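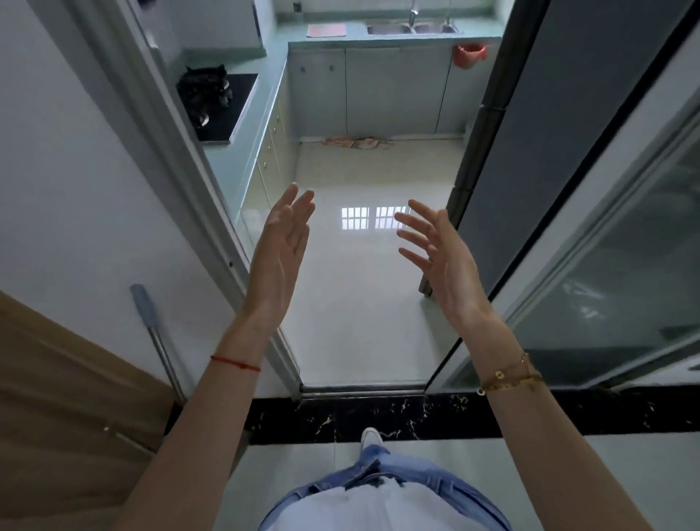

Sandra Parsons asked us whether a flat mop is worth the money in a galley kitchen, or whether an old towel under one foot does the job just as well. Fair question. On glossy white tile the towel does fine on drips and leaves smears everywhere else.

Kestmont Flat Mop
Light blue flat head, long metal handle. The maker calls it "streak-free on any surface." We would not go that far. Gloss tile shows every pass when there's a window at the far end, and you will still want to go over it dry. Where it does well is the edges: under cabinet doors, up against a threshold. Sliding-door tracks are another matter. The head rides over the top and leaves the grit where it was. Use an old toothbrush.

Pads are sold in packs of 3. The packaging promises 500 washes per pad, a number we haven't tested and don't expect to. Ours looked tired by November.

Asoder Fridge and Counter Spray
Sold as a kitchen spray for glass shelves, drawer lids, sinks and countertops. It smells of very little, which we count in its favor. On a glass crisper lid it wipes off clean if you use half of what the label says. Use the full amount and you'll be buffing. For the frosted drawer front, warm water and a drop of dish soap did the same job for less.

Take the drawer out before cleaning under it. Move whatever is standing on the lid first, especially a glass of water.

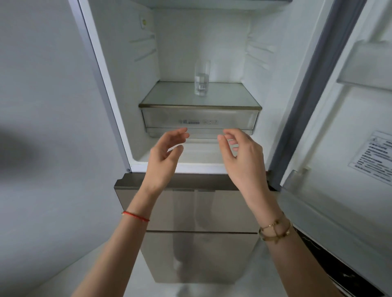

What we left out
The Plostunent drawer liners. They curl at the corners, and Trevor Lightfoot returned 2 sets before giving up on them. The claim that they keep lettuce crisp longer came with nothing to back it up, so we stopped stocking them. Paper towel works.

Returns
Unused pads and unopened bottles only. Prices checked 17 Jul 2023.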